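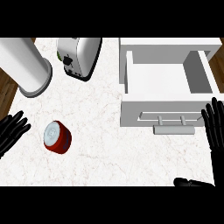 Section 4: Countertop and small appliances

Site: Vomthorpe, staff kitchen, unit 14
Inspected: 28th November
Inspector: Renato Macapagal

4.1 Toaster position. Pass. Stands on the marble counter. Keep clear of wall cabinets when in use.

4.2 Crumb tray. Fail. Not emptied after July inspection. Clean before next use.

4.3 Power cords. Pass with comment. Kettle cord has slight wear at the plug. Replace within 16 days.

4.4 Outlet load. Pass. Combined draw stays under 2000 W if kettle and toaster run separately. Post notice.

4.5 GFCI test. Pass. Tripped and reset on first attempt.

4.6 Sink sealant. Fail. Gap behind the faucet. Work order sent to Saengthong.

4.7 Extinguisher. Pass. Gauge in green, tag current, pin sealed.

4.8 Fire blanket. Not fitted. Carried over from last report, see item 5.

Reinspection of 4.2 and 4.6: Jaruwan Noiphan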